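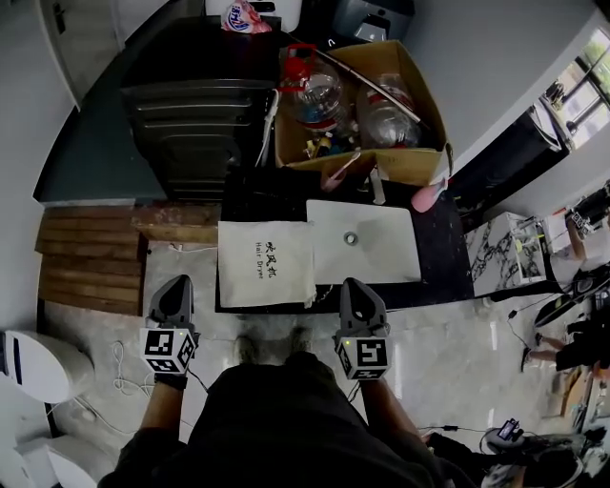 Sac en toile beige marqué « Hair Dryer ».

Le sèche-cheveux fait sauter le courant dans une location, que vérifier ?

Fidelina Grajales
Bonjour, je loue un deux-pièces meublé à la résidence Sellness depuis juillet. Le sèche-cheveux fourni est un Amoah de 2 000 W. Quand je l'utilise le matin dans la salle de bains, tout se coupe au bout d'une minute ou deux, parfois tout de suite. Je remonte le disjoncteur et ça repart. Le soir ça n'arrive presque jamais. Le propriétaire me dit que l'appareil est neuf et que je dois mal m'en servir. Je ne vois pas comment on se sert mal d'un sèche-cheveux. Compteur Linky, chauffe-eau électrique, plaques électriques, four, pas de gaz. Est-ce dangereux de continuer ? Et est-ce à moi de payer l'électricien s'il faut en faire venir un ?

Theda Kettler
Il faut d'abord savoir ce qui saute. Ouvrez le tableau juste après une coupure et regardez quel levier est en bas.

Si c'est un petit disjoncteur divisionnaire, le circuit des prises est surchargé ou a un défaut. Sur un circuit protégé en 20 A, un appareil de 2 000 W passe sans problème tout seul. Il passe moins bien avec une bouilloire et un radiateur d'appoint sur la même ligne.

Si c'est un interrupteur différentiel (il porte un bouton « test »), il y a une fuite de courant quelque part. Dans ce cas, n'utilisez plus le sèche-cheveux avant de l'avoir fait contrôler, surtout dans une salle de bains.

Si rien n'est tombé au tableau, c'est le Linky qui coupe pour dépassement de puissance. Faites défiler l'écran jusqu'à la puissance souscrite. Avec 3 kVA, chauffe-eau en marche et sèche-cheveux en même temps, ça ne tient pas. Comparez aussi les horaires de vos heures creuses, une plage le matin expliquerait que le soir tout aille bien.

La puissance de l'appareil figure sur sa plaque, en général sur le manche, quelquefois sur l'étiquette du cordon.
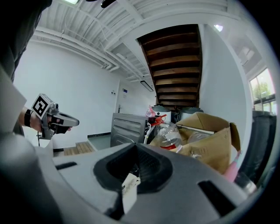 Petite étiquette de papier blanc tenue par une bande.

Pour les frais : une installation défectueuse est à la charge du propriétaire. L'abonnement, s'il est à votre nom, vous pouvez le modifier vous-même auprès du fournisseur. Signalez la panne par écrit, un courriel suffit pour commencer.

Flosness
Pareil chez moi, j'ai acheté un modèle de voyage et plus de souci. Au wattmètre il tire 1 302 W à fond. Ça sèche moins vite.

Fidelina Grajales
Merci à vous deux. Aucun levier n'est tombé ce matin, et le Linky affiche 3 kVA. Le chauffe-eau démarre à 6 h, je me lève à 6 h 30, donc ça colle. L'abonnement est à mon nom, j'appelle le fournisseur pour passer à 6 kVA. En attendant j'utilise la petite vitesse.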